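Graketent Demonstration Cell — Set-up and Operating Guide
Section 6: Visitor demonstrations and open days
Revised 11 August 2023

This section covers the bin-picking demonstration used on open days and booked visits. Read it together with Section 3 (Power and air) and Section 4 (Stopping the arm). Only a person signed off on both sections may hold the pendant while visitors are in the room.

6.1 Before the visit

1. Confirm the group size with the front desk. The room is passed for 60 people. Larger parties are split and shown through in turns.
2. Put out the floor barrier on all open sides of the cell. The nearest visitor must stand at least 170 cm from the base of the arm.
3. Check that the bin is clamped to the table. Push each side of the bin by hand. If it moves at all, tighten the clamps and push again.
4. Look over the striped cable bundle along its full length. It should hang in an easy loop and must not catch on the table corner when the arm turns.
5. Sweep the floor of the bin with the soft brush. Do not use spray cleaner.
6. Test the emergency stop, both on the pendant and on the wall. Write the result in the cell book.

Caution: Cables on the carpet near the table are a trip hazard. Keep visitors and their bags outside the barrier, including when the arm is switched off.

6.2 Starting the demonstration

1. Switch on the cell and wait for the Sisay control program to load.
2. Choose VISIT from the job list. This limits the arm to a slow speed. Do not use the TEST job with visitors present.
3. Send the arm to its home position and check that the gripper opens and closes fully.
4. Place the objects in the bin, one at a time, with the arm at home and the pendant in your other hand.
5. Stand back behind the barrier, tell the group that the arm is about to move, and press Start.

The program lowers the gripper into the bin, closes it on an object, lifts, and moves to the drop point. If the grip fails, it tries again from a different angle. After three failed tries it goes home and waits.

Note: Failed tries are normal. Let the program carry on. Visitors often find these the most interesting part, and questions about them are best answered while the arm is still working.

6.3 Choosing objects

Use a mix of shapes. Small cartons and light plastic toys work well. A rounded object and a flat-sided one placed close together make a good first task, as the group can see the gripper working in a tight space.

Do not use glass, food, liquids or anything with a battery in it. Objects lent by visitors may be used if the operator agrees, but nothing heavier than 135 g goes in during a public session.

Note: Objects that come to rest against a sloped wall are harder to reach. If the program gives up on one, stop the job, send the arm home and move the object towards the middle.

6.4 Talking to the group

One person operates and a second person talks. Do not try to do both. The speaker stands on the visitors' side of the barrier, facing the operator, so that each can see the other.

Allow ten minutes for the demonstration and five for questions. At the June open day Neema Kariuki ran shorter turns of six minutes, and these suited school parties better.

Visitors usually ask how many picks the cell has made. The counter is on the Sisay start page. It stood at 1,294 when this section was revised — read out the current figure, not this one.

6.5 If something goes wrong

Gripper closes on the bin wall: press Stop, release the gripper by hand control, and raise the arm straight up before any sideways move.

Object dropped outside the bin: leave it there until the job has ended. Never reach past the barrier for it.

Arm stops without a message: treat it as live. Press the emergency stop, move the group back and call Emmanuel Koech or Mirjam Zaugg.

6.6 Closing down

1. End the job and send the arm home.
2. Press the emergency stop and leave it pressed.
3. Empty the bin and return the objects to the Clendetti crate.
4. Fill in the visit sheet and hand it to Zaid Hattar the same day, with a note of any stops.
5. Leave the barrier up until the last visitor is out of the building.

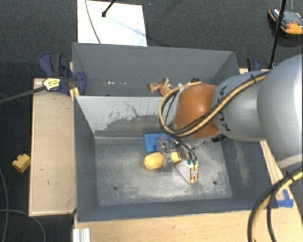 Figure 6-1. Gripper lowered into the bin, with a carton and toys as the objects.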